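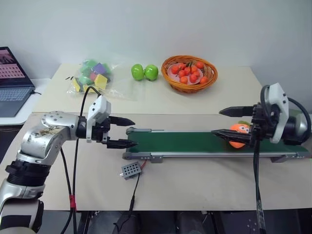

Two arms, a green conveyor and a pair of apples on the tabletop.

Waaka Photo Sorter: review
Posted Thu 29 February

I have been meaning to write up Waaka for a good long while, and a rainy week finally gave me the push. If you are anything like me, you have pictures scattered over two old laptops, a phone, a drawer of memory cards and at least one folder called "sort later" (mine had a second folder called "sort later 2" tucked inside it). Waaka is a desktop program from a small company called Kanwood, and it promises to gather everything up, weed out the duplicates and put what remains in some kind of order.

Installing it was painless. It took me longer to find my reading glasses than to get the thing running. You point it at a folder, or a whole drive if you're feeling brave, and off it goes. I started with my November folder, which held 2,590 pictures, and went to make a pot of tea. By the time I had poured a second cup it had finished, and it told me very politely that 918 of them were copies or near copies. I was a little embarrassed! Some of those were the same birthday cake saved three times over under different names.

The side-by-side view is my favorite part. It shows you the matching pictures next to each other, with the larger file marked by a little star, and you press K to keep or T to toss. Nothing is erased right away. Everything you toss goes into a holding folder until you empty it yourself, and I was very grateful for that when I got carried away late one evening and tossed a whole set of pictures of my sister's garden.

I should say something about the near copies, though. Waaka has a slider for how fussy it should be, and where it sits out of the box is too eager for my taste. It kept pairing up photos of two different beaches, and it was quite sure that all gray cats are one gray cat. I moved the slider down a couple of notches and things got a lot better.

Renaming is handled well. You can build names out of the date, the camera and a word of your own, and there's a preview so you can see what you're about to do. Captions are a weaker spot. You can type them in, but they live in Waaka's own catalog, and when I opened the same files in Bratton (my viewer of many years) the captions weren't there. I wrote to Kanwood to ask and got a friendly answer saying they hope to change this. I do wish they would hurry, as I had typed in 86 of them by then.

For comparison, I also spent a weekend with Asteck, which does much the same job. It was faster on the big folder, and it reads more of the raw camera formats, but the screens are crowded and I kept losing my place. If you shoot raw and don't mind a busy window, have a look at that one first.

Good: gentle with your files, lovely side-by-side view, sensible renaming
Not so good: captions don't travel, matching starts out too eager, no dark mode

I'm keeping it, and the memory cards are next.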